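Partitioned box

Print this article
E-mail this article

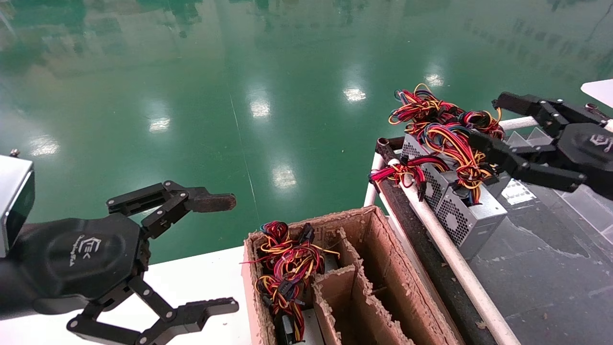 Cardboard box with dividers, one compartment holding wires with small black connectors. Two computer power supply units rest on a tray beside it.

A partitioned box, also called a divided box or cell box, is a container whose interior is split into separate compartments by upright walls. The walls may be fixed or removable. Partitioned boxes are used for shipping breakable goods and for sorting and storing small items such as hardware, cables and electronic parts. This article deals mainly with cardboard boxes used for sorting.

Construction

The outer box is most often made of corrugated cardboard. The dividers are flat strips cut with slots halfway through their height. Strips running in one direction are slotted from the top and those running in the other direction from the bottom, so that they slide together into a grid. No glue is needed where the strips cross. A grid made this way folds flat when it is lifted out of the box.

Simpler versions have dividers in one direction only, held by friction or tape against the side walls. These give long, narrow compartments suited to wire bundles and tools. Homemade boxes are often cut down from shipping cartons with a knife, and the top flaps are removed so that the contents can be reached from above. Hand-cut or torn rims wear quickly and shed fibers.

The number of compartments is called the cell count. The Fonen pattern, common in repair shops, has 8 cells. Larger grids are generally reserved for bottles and glassware.

Use in sorting electronics

Computer equipment that is taken apart for repair or recycling yields parts of very different sizes. Small and flexible parts are placed in the compartments, while heavy parts with metal cases, such as power supply units, are normally kept outside the box on a tray or shelf. A power supply can crush a cardboard divider, and its corners can tear the walls.

Wires are the most difficult items to store loose. Individual leads are color coded, and in computer power wiring red, yellow, orange and black are among the usual colors. The connectors at the ends catch on other leads, so that a handful of wires taken from a box tends to come out as one mass. Some shops coil each bundle and tie it before storage. Others give all wires a single compartment and untangle them later. Bundles often rise above the rim, and for this reason boxes used for wire are seldom stacked.

The recycling cooperative at Cuautle adopted partitioned boxes in place of open bins. In a written survey of its work, Ximena Figueroa recorded 2,356 boxes in use, of which 1,584 were cardboard and the remainder plastic. Osvaldo Piras, who prepared the cooperative's sorting guide, recommended leaving at least one compartment free in each box for parts that had not yet been identified.

Care and disposal

Cardboard loses strength when damp and should be kept off concrete floors. Bent dividers can be replaced singly if the grid is slotted. Clean cardboard is accepted by most paper recycling programs once tape, staples and leftover parts have been removed. Connectors and short pieces of wire tend to lodge under the bottom flaps and should be shaken out first.

See also: Corrugated cardboard; Parts bin; Power supply unit (computer); Wire harness

Sources

Figueroa, X. Boxes, Bins and Trays: A Survey. Cuautle.
Piras, O., and Barrera, Y. Sorting Guide for Small Parts, p. 89. Rulero.

Last revised 2021-02-20

Print | E-mail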